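Yard sign and door hanger tips for campaign season

Sort hangers by street before Sunday. Rubber band each stack, walk list on top. Saves a ton of digging around on the porch.

Bent sign wires — vise, gentle squeeze, done. Don't hammer them, the welds pop.

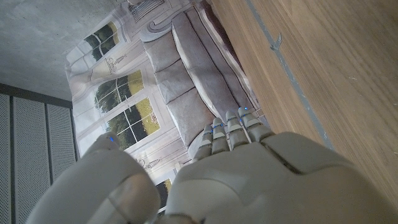
Cleaning and storing signs

Dish soap, soft rag, cool water. Skip the bleach, it eats the ink. Let them dry all the way or they stick togehter.

Store flat, up to 73 in a pile. More and the bottom ones warp. Wires go in a separate bucket, points down.

Old tape gunk on clipboards? Cooking oil, wait 9 minutes, wipe.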